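Reading time: 2 min

Student project report: a short animated series, from script to screening

Our project was a three-part animated comedy called Hondel, made over one term by a group of four. The series follows two sisters who inherit a weather station on a small moon and have to send in a forecast every night, even though the moon has no weather. Each episode runs a little under six minutes. This report covers the writing, the voice recording, the animation and the test screening.

Gemma Cattaneo wrote the first drafts of all the scripts. The plan was to write one long story and cut it into parts, but the first read-through showed that the middle part had no ending of its own. We rewrote it so that the younger sister, Melo, invents a storm to make the job more interesting and then has to keep the lie going. The older sister, Huanca, got fewer lines in this version and came across better for it.

Voices were recorded in the music department's practice room in January. We had 2 microphones and used one of them for nearly everything, as the other picked up the heating. Most scenes took several takes. The argument in the second episode was recorded with both actors in the room together, and it sounds more natural than the scenes we pieced together from separate sessions.
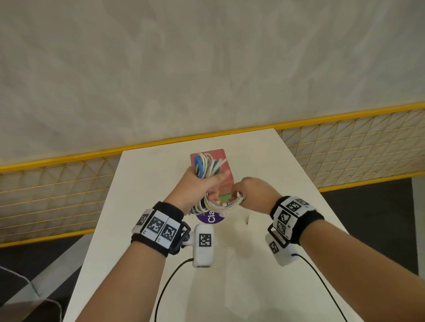

Animation took longer than the rest of the work combined. We drew the characters as flat cutouts with separate arms, heads and mouths, and moved them on the computer. Backgrounds were painted on paper and scanned. The finished series uses more than 1,000 separate mouth positions, most of them placed by hand after the automatic lip sync gave poor results on fast dialogue. If we did it again we would give each character fewer mouth shapes and spend the time on the eyes.

The screening was on a Monday evening and 200 people came, mainly students from other courses. The first episode got fewer laughs than we hoped for. The opening explains the weather station for nearly a minute before anyone says anything funny - our tutor, Marion Farquharson, had warned us about this in her notes on the script. The second episode went over best. Several people wrote on their feedback forms that they wanted more of Vullisetti, the supply pilot, who has only two short scenes.

We have since cut the opening down to twenty seconds and moved the pilot's first scene into episode one. The sound mix on episode three still needs work, mostly in the last scene, where the music covers Huanca's final forecast.

We use cookies to improve your experience on this site. By continuing to browse you accept our cookie policy.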